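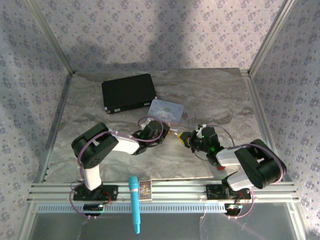
Brikside Small Floral and Marble Lining Set
Code: 477
Price: £96 the set
In stock, ships from Kultel

Lining set for a box, booth, alcove or deep shelf. Walls in small floral wallpaper, floor in a printed marble sheet. Cut to your sizes, rolled, posted in a tube.

What you get
3 wall pieces (left, back, right), small floral
1 floor piece, marble print
2 spare strips of the floral for patching
Fitting sheet, one side of paper

Black case and light blue card not included. Posts and rail not included either, we only do the linings.

The floral
Pale lavender-white ground, small blue-grey motif, evenly repeated. Quiet pattern, good behind things. On some screens the ground comes up plain white. It isn't, there's a bit of lavender in it. If you're matching to paint please get a sample first.

Small repeat so not much waste at the corners. We do try to line the motif up across the back corners but with a pattern this small you'd have to go looking.

The marble
Grey and white, cloudy streaks, a bit of beige in with the greys. Printed, so flat to look at and flat to the touch. No raised veins. Streaks fall differently on every cut, tell us in the order notes if you'd like more of the dark grey or less. Can't promise but Ivars does the cutting and he'll have a look.

Dark things show up well on it. Pale things less so, black is easiest.

Measuring up
Inside sizes please, not outside. Width at the back, width at the front, depth both sides, height in each corner. Yes all of them, boxes are never square. If you have posts in the back corners, measure post to post and tell us how wide the posts are. We leave a little extra on the wall pieces and you trim at the top.

Floor goes in last and covers the bottom edge of the walls. If there's a rail across the front, measure from the back wall to the near side of the rail, or to the far side if you want the sheet to stop short of it. Say which. We've cut it wrong before by guessing.

Fitting
Back wall first. Then the sides. Paste the wall not the paper. Smooth from the middle out, soft brush or a clean dry cloth. Leave overnight before the floor goes down.

Floor can lie loose if it's a snug fit. Otherwise double sided tape along the back edge and the two front corners. Unroll it face down the evening before or the ends will curl up on you.

Cleaning
Floor: damp cloth, bit of washing up liquid, dry it off. No scourers.
Walls: dry duster only. It's paper. Pencil marks come off with a soft rubber if your careful.

Light
One lamp from the side will put a shadow over the back wall, same as any box with tall sides. Two lamps, or one higher up, if you want it even.

Other versions
Same floral with a plain grey floor, code on request. Olszewski stripe instead of the floral, longer wait, ask Hala. The Davau green leaf is finished and won't be back, sorry, still getting emails about that one.

Samples
Free, one of each. Hand sized. Put "sample 477" in the subject line and your adress in the message.

Returns
Cut pieces can't come back unless we've got the size wrong. If we have, send us a photo with a tape measure in it and we recut, no charge. Uncut rolls can come back in the tube they went out in.

Delivery
Cut within 3 working days. Orders placed in March may take longer, we're moving the cutting table. Tubes go by courier and need someone in.

Questions to Hala Chraibi (orders, samples) or Ivars Ramanauskas (sizes, cutting). Phones are on until 4pm, email is quicker.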